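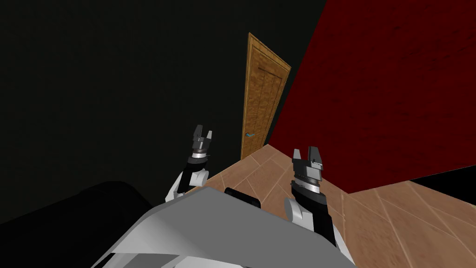
2 min read

About us

We're Bravach, a small robot learning group. We train two-armed robots in simulation, then find out how much of it survives on a real floor. Mostly doors at the moment. Doors, handles, getting from one room to the next without clipping the frame.

What we do

The method is called Plandevus. Short version: same task, different room, every single time. Wall colour, floor tiles, lighting, where the door sits, what the handle looks like, how dark it gets. All shuffled at the start of each run. Dark walls, red walls, wood doors, teal handles, some of it pretty ugly. The policy stops leaning on "handle is the shiny bit on the white door" and has to look for the handle itself.

Each training set is 1000 rendered rooms. We keep 127 back that the policy never sees, and only those count towards a score. We used to test on rooms from the training set. Scores were lovely, meant nothing.

Where we've got to

Latest policy opens the door in 444 out of 508 trials (127 rooms, four starts each). The version before the colour shuffling was a lot worse, mainly in dim rooms and where the wall and door were close in tone. Still weak on:
- handles low down or part hidden by the robot's own arm
- both arms wanting the same bit of space
- anything with a strong pattern on the floor, we dont fully know why yet

Real robot results are thinner. 12 doors tried so far, all in our own building, so take them with a pinch of salt. Full table goes up when we've got doors from somewhere else.

How we work

One shared office, one lab, too many monitors. The rendering side is built on Volari, our own scene generator, which started as a weekend script and has the file names to prove it. Keskinen is the logging tool. Every run gets saved incuding the bad ones, and we look at the bad ones first.

Working with us

Student placements start in June. You'll need some Python and patience with grippers. No robot experience needed, most of us had none.

Got a building with odd doors? Get in touch, contact form is at the top of the site.

Page last updated 16 March 2020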